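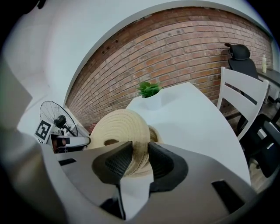 Looking After the Fleler: Asanka Mollah on Pads, Screws and Printed Cards

April 2, 2021
7 min read
3 comments

Asanka Mollah keeps the hand-held grippers running at Plesano, a small shop in Stullunow that records handling work for people who build robot arms. The tool is called the Fleler. A person holds it, closes the jaws on an object, and a camera on the body records what the fingertips do. Mollah sets the tools up in the morning, fixes them when they come back wrong, and keeps a notebook on each one.

I asked him to talk me through the care of a single unit from start to finish. He picked the one he calls the rope tool. It spends most of its time on coiled rope pieces, like the beige one between the fingertips at the top of this page.

"Rope is hard on pads," Mollah said. "It looks soft, and it is soft, but it has a lot of edges. Each turn of the cord is an edge. You squeeze it and the cord moves a little under the rubber, and that does the wearing."

The two fingertips on the rope tool don't match. One is angular and the other is rounded, and both have a fine diamond texture on the gripping face. New people in the shop sometimes report this as a fault, he said, and hand him the tool with a note asking for the right part.

"It's set up that way on purpose. The angular one gives you a flat place to push against. The rounded one finds its own spot on the coil. If I put two angular pads on, you have to line everything up just so, and by the afternoon your wrist is sore. With two rounded ones the coil wants to roll."

He tried both arrangements in January and wrote them up in the notebook. The entry for two rounded pads says "rolls, no" and nothing else.

Changing the pads

Pads on the rope tool are changed at 3,000 grips. The count comes from the recording software, and Mollah copies it into the notebook by hand at the end of each shift.

"I don't wait to see wear," he said. "When you can see it, you've already been recording with a bad pad, and now you have to go back and find out which sessions are affected. I did that once. It took me longer than changing every pad in the building."

The change itself is short. He opens the jaws all the way, takes the tension off the fingers, and pulls each pad straight up and off its post. He said the common mistake is to twist the pad to get it started. The post is plastic and doesn't like being twisted. A cracked post means a new finger, and a new finger means setting the alignment again.

Before the new pad goes on, he wipes the post with a dry cloth. He used to use alcohol. It left the post slick for longer than he expected, and a pad walked halfway off in the middle of a session.

"Dry cloth, then look at it under the lamp. Rope leaves fluff, and it packs down around the bottom of the post where you don't look. Then the new pad sits high on one side and you spend your morning blaming the motor side of things, and there isn't even a motor in this one. It's a trigger and a linkage."

He pushes the pad down with his thumb until it stops, then closes the jaws slowly on a strip of paper and tugs the paper. It should tear before it slides. If it slides, he takes the pads off and starts over.

The linkage

Mollah spends most of his repair time on the linkage, the set of parts between the trigger and the fingers. There are four pins in it, and he has strong opinions about them.

"The pins are fine. The clips that hold the pins are not fine," he said. "They're small, and they're springy, and if you take one out without a hand over it you will hear it land somewhere and that's all you will ever know about it."

He works over a baking tray lined with a towel. The method came from his old boss, Khan, who fixed sewing machines before he fixed anything else, and the tray on Mollah's bench was Khan's too.

Play in the linkage shows up first as a late close. The person holding the tool pulls the trigger, and for the first bit of travel nothing happens at the fingertips. Operators adapt to it without noticing and pull a little sooner. Mollah checks for it at the start of every shift by resting a finger on each pad and drawing the trigger back as slowly as he can.

"You feel it before you see it. If the trigger is moving and the pads are not, a pin is worn or a clip is sitting proud. On the rope tool it's usually the pin nearest the handle. That one carries the most."

He replaces pins as a set. He knows this wastes some good ones. Mixing old and new pins gave him a tool that closed slightly crooked, and he said he would rather spend the money.

Grease is the other thing he has changed his mind about. He used to put a dab on every pin. Now he uses none on the rope tool. The fluff sticks to it and turns into what he called felt. On the tools that handle hard plastic parts he still greases, lightly, with a toothpick.

The camera side

I asked how much of his work is cleaning the lens. Less than people think, he said. A wipe at the start of the shift and another after lunch.

The bigger job is making sure the camera hasn't moved relative to the fingers. It gives a very wide view, wide enough to bend the edge of a straight table, and a small shift in the mount can be hard to notice by eye. Mollah checks it by closing the empty jaws and comparing where the fingertips meet in the picture with a saved picture from the day the unit was set up. He does this with both on the screen side by side.

"If the tips are in the same place, I'm happy. If they've moved, I don't touch the software. People want to go into the software. I go to the screws first, and nearly every time it's the screws."

The mount screws go into plastic, so he tightens them by feel with a short driver. A long driver gives you too much leverage, he said, and he has stripped a mount that way. He puts a paint mark across each screw head and onto the body next to it. When the two halves of the mark no longer line up, the screw has turned.

Marker cards

The shop also uses printed cards with a black square marker on them, placed near where the work is done. Mollah looks after those as well, and he said they get less respect than they should.

"It's a piece of card, so people treat it like a piece of card. They put coffee on it. I've had one come back with a phone number written in the white part."

He prints them on matte stock. Glossy stock throws back the ceiling lights, and then the marker goes missing from the recording just when you lean in. He measures the printed square with a steel ruler each time, even when the file and the printer are the same as before. A driver update once switched on a setting that scaled everything to fit the page, and a whole batch came out small.

A card doesn't have to lie flat, he said. It can lean, as long as the camera can see all of it and it stays put during the session. Curling is the real trouble. A card that has curled goes in the trash.

What he writes down

Mollah's notebooks are paper. There is a spreadsheet too, which someone else keeps, and he agrees it's useful. He still prefers the paper for the small stuff – a squeak, a trigger that felt stiff in the morning and fine by noon.

He showed me the page for the last time the rope tool was down. It had come back with a complaint that it was "dropping things." He changed the pads early, and the complaint came back. He went through the pins and found nothing. Then he asked to watch the operator use it.

"She was doing everything right. But the rope pieces were from a new batch, and they were wound looser. You squeeze one and the middle opens up, and now you're holding less than you think you are. The tool was fine. I put the old pads back on, they still had life in them."

He wrote that down too, with a line under it: check the rope first.

I asked if there was anything he would change about the Fleler if the makers asked him. He thought about it for a while and said he would like bigger clips. He would also like the pads sold singly. They come in pairs of the same shape, and with one of each on the tool he has a drawer of spares he has to match up himself.

The pad limit may change this year as well. Plesano has been trying a firmer rubber, and Mollah has one pair on test. He plans to leave it on past the first 3,000 and look at the texture under the lamp every evening. So far he doesn't like how it feels on rope. He wants to see the numbers before he says more than that.

When I left he was back at the tray with the towel in it, looking for a clip.

Shared 4 times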